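4. Building the simulated room before the real one

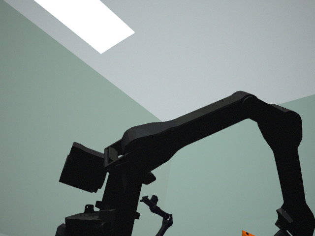

By the time I got to this part of the project I had already made two mistakes I could have avoided by modeling first. I bolted the old base down in the wrong corner of the shared workshop, and I cut the cables to length before I knew where the arm would swing. Mattes Thiele, who has the bench next to mine and had watched me do both, suggested I stop drilling things and spend August at a keyboard. So I did, and this section covers what came out of that month.

Figure 3. Simulated workshop corner with the large arm, the smaller arm and the ceiling light panel.

The simulator is one I wrote on top of a free physics library, and I call it Tornico because every folder on my machine needs a name. The robot in it is called Custis, same as the one I'm building. I measured our room with a tape and a borrowed laser, typed in the walls and the ceiling, and painted the walls green (the real ones are green too, and I wanted the colors close enough that I could train the vision part without cheating). The ceiling is a plain pale gray with a touch of blue. There is no shelving in the model, no pegboard, no bicycle. I thought about adding all that and decided the arm didn't care yet.

What the arm does care about is the shape of its own body. Each link is a faceted shell I exported from the same drawings I use for cutting, thinned down so the collision checks don't take all night. My first version used simple capsules for everything and ran beautifully fast, but it kept telling me that poses were fine when the clamps and tabs on the column would clearly have been in the way. Once I put the proper outlines back, the planner got slower and a lot more truthful. I'd make that trade again.

I left the material a matte near-black. Part of that is plain laziness — the parts I've finished are painted that way and I copied the number over — but it gave me trouble I'm glad I met early. A dark arm under one bright ceiling panel shows hardly any shading. You get a thin gray line along the edge of a link and then nothing, just a silhouette, and my pose estimator had been leaning on shading more than I knew. With the color set to a light gray it found the elbow nearly every time. With the real color it mixed up the elbow and the wrist whenever the two lined up. More on that in a minute.

4.1 What I tested

I kept the test simple. The program picks a random pose for the big arm and a random pose for the little one, checks that they don't touch each other or the room, renders a view, and asks the estimator where the joints are. If every joint comes back inside my tolerance, the trial passes. If one joint is off, the whole trial fails, even if the rest are perfect. I know that's strict. My thinking was that in a shared room with other people's projects in it, an arm that's wrong about one joint is wrong about where it ends.

I ran 2251 trials. Of those, 2074 passed and 179 minus two failed, and I'm writing it in that clumsy way on purpose, so let me explain. My log listed 179 failures. Two of those were the same trials written down a second time after the program crashed and restarted, and they had passed on the rerun, so the passes already included them. Take them out and you have 177 failures, and the sum works. It took me an entire evening to find this. I've since changed the logger so that a trial gets its ID before it starts instead of after, and I'd recommend that to anybody doing this at home.

I then pulled 40 of the failures at random and went through them by hand with a cup of coffee. Most were the elbow and wrist mix-up I mentioned, and they clustered in poses where the upper link reaches out high and the forearm drops almost straight down. The arm makes a big arch in that shape, and from a low viewpoint the rounded housing at the elbow looks a lot like the joint before it. A smaller group had the little arm standing in front of the big one, dark on dark, and the estimator simply handed the small gripper over to the wrong robot. I laughed at the first few of those and then got annoyed.

4.2 What I changed

I tried three fixes. The first was a second light on the opposite side of the simulated room, and it helped the dark-on-dark cases a good deal, though the shop's wiring means I may never get that lamp in real life. The second was giving the estimator the last known pose as a starting guess. That's an old trick and I should have done it from the beginning. It doesn't show up well in my random-pose test, because there the last pose tells you nothing, so I had to write a separate test with smooth motions, and in those the elbow mix-up got rare enough that I stopped chasing it.

The third was tape. Mattes wanted me to wrap light-colored bands around each joint, and I fought him on it for a week because I liked how the thing looked in black. He was right, of course. Pilkington, our name for the small arm, got its bands first. The big one will get them when I've decided whether to go all the way around or only mark the side that faces out.

4.3 Where the model and the shop disagree

I don't want to oversell any of this. My simulated joints have no slop in them, and the Rotmont gearboxes I bought secondhand have plenty. The simulated ceiling panel never flickers. The cables aren't modeled at all, so a pose the planner likes may still pull a connector out, and I've got a box of bent pins to show for it from the earlier base. I also never modeled people, so the clearances in this section are for an empty room with the door shut, and I don't run the real hardware any other way.

Still, the corner I ended up choosing for the new base came straight out of these runs, and so did the cable lengths — measured, this time, with the arm stretched out as far as the model would let it go. Section 5 starts with the drilling.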